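About Tandivmont

Tandivmont teaches robots to do small handling jobs by having people show them how. We were started by Gladys Kashindye and Teodora Kolev, who had both spent years writing motion programs line by line and wanted a faster way to get an arm to pick up a part and put it where it belongs.

Our operators sit at a desk with a pair of hand controllers and drive a two-arm station remotely. They do the task the way they would do it themselves, over and over, with the items moved to a new spot on the table each time. Every run is recorded and checked before it is used for training.
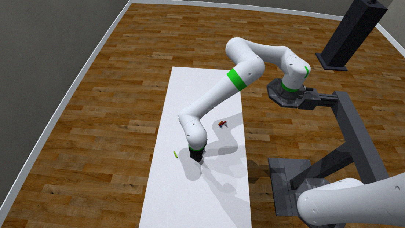 Most customers start in simulation. It costs less, nothing gets broken, and an operator can reset the table with one key. Once the task works there, we repeat part of it on real arms at our Irnska workshop. A typical first order is 246 demonstrations of one task. Our largest so far, for the packing company Nusero, came to 1650.

We have 51 people on staff, most of them operators. New operators train for 2 weeks with Teodora's team before their runs count toward an order. No robotics background is needed.

Our recording software is called Tovar. We built it in-house, and customers get a copy with their data so they can play back any run.

Gladys handles new projects. The office opens at 8 a.m.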